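Can a machine pick up after us yet? Cenby firm says it is getting closer

If you have ever stood at the bottom of the stairs on a Saturday morning, looking at the socks and the hairbands and the one shoe, and wished that somebody else would deal with it, then you will find a good deal of sympathy at Loltix. The small Cenby firm has spent the past 13 months trying to teach machines to do the sort of household chores that most of us put off until visitors are due, and last week it let a few of its neighbours in to hear how things are going.

The answer, which was given very cheerfully and over a great deal of tea, is that it depends what you want doing.

Unathi Joubert, who runs the firm's household work, told the visitors that picking up one thing from a clear floor and putting it in a box is now something her team's software manages on most days. Folding a tea towel is coming along nicely. Pairing socks is a sore subject, and anything that involves a fitted sheet has been put off until next year at the earliest.

"People come in and they want to know when it will do the ironing," she said. "I tell them I'd be delighted if it would reliably find the edge of the rug."

The rug was not a joke, or not entirely. A floor sounds like the simplest part of any room, but it changes as you cross it, from boards to carpet and back again, and a sock lying flat on one is a rather different job from a sock lying flat on the other. Come in a touch too high and you close on nothing at all; come in too low and you are scraping the boards, and the pads on the ends of the fingers take the punishment. Add a shiny patch where the light falls, or a cupboard standing just where you would like to turn, and a chore that a five-year-old could do (if you could persuade the five-year-old) becomes a long afternoon for a room full of engineers.

Much of the learning comes from people. Local residents have been paid by the hour to do ordinary tidying in ordinary rooms using a gripper held in the hand, with a camera fixed to it, so that the software can study how a person goes about the job. The firm has collected 1784 of these short sessions so far, from 28 homes in and around Cenby, and would like a good many more before the winter.

Sibusiso Van Wyk did nine of them, all in his own house, and said that he had never thought so hard about the floor in his life. He was a warehouse man at Shezi for most of his working years and had expected the whole business to be easy.

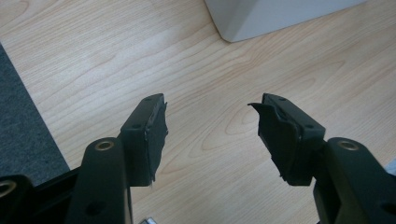

"You reach for a thing with your hand and you don't think about it, you just have it," he said. "With two stiff fingers you've got to decide where you're going before you get there. My wife was done with the whole front room while I was still chasing a pencil." He added that he would happily do it again, and that the house had never been so tidy -- a side of the arrangement that Mrs Van Wyk is said to appreciate.

Shop floors may well see the benefit before our homes do. Stullorum, which supplies shelving and fittings to small shops, has been talking to Loltix about a machine that could clear dropped packaging from the aisles after closing time, when there are no customers to work around and the lights can be left just as the machine likes them. A first trial is planned for January in the company's own showroom, and the staff there have been promised that it will be switched off if it becomes a nuisance.

As for the rest of us, Ms Joubert was kind but firm. She would not put a date on a machine you could buy and leave to get on with the living room, and she was a little wary of anyone who would. Her own floor at home, she admitted, is still done by hand, usually on a Saturday, and usually with some grumbling from the children.

Loltix is looking for more households to take part in the tidying sessions, and is especially keen to hear from people with stairs, pets or very patterned carpets. Anyone interested can leave their name at the firm's front desk in Cenby during office hours.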